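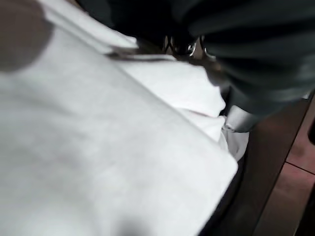 Folding sheets is for people with empty afternoons, Catalina Gaete told me after I wrote in January that I still fold everything white in the house. She stuffs hers into the closet and pulls them out when she needs them. The bed looks the same either way once the comforter is on, she said, and I should find a hobby.

I have thought about this more than she probably meant me to. She is right about the bed. A sheet that has spent two weeks in a ball flattens out after a night with a person on top of it, and I would not iron a sheet for any guest alive.

My argument is about the closet. We have one shelf for linens in our apartment on the Nakgate side of town, and it has to hold sheets, towels, two tablecloths and the spare blanket. Folded, all of that fits and the door shuts. Balled up, it does not. I tried it her way for a month. The blanket ended up on a chair, and I bought a pillowcase I already owned.

So I fold, but I have given up on folding well. My mother wanted corners matched and the hem run flat between finger and thumb the whole way along. She could do a double sheet alone in the time it takes me to find the short side. What I do is fold in half, in half again, get one straight edge, and let everything behind that edge be as lumpy as it likes. The straight edge faces out. The shelf looks decent and the lumps are at the back – where they bother no one.

Fitted sheets I will not defend. I have watched the demonstrations and I have tucked one elastic corner into another with real patience. The result is a slightly smaller heap. Fold it over until it is the width of the shelf and move on.

Where I do part ways with Catalina is on whether this counts as a chore worth having an opinion about. A load of whites takes me less time to fold than it takes to drink a cup of coffee, and I usually do both at the kitchen table at 2 in the afternoon with the radio going. Plenty of housework is worse. Cleaning the oven is worse. I would trade a year of folding for never doing the oven again.

She has offered to come over and see the shelf. I told her to bring her own sheets – we can fit one more set if she lets me fold it.

Brenda Urrutia

Filed under: Home Life, Opinion

88 shares | 2 comments

More in Opinion
The case for fewer towels
Why I stopped buying storage boxes
Leandro Alarcón: Let the dishes dry themselves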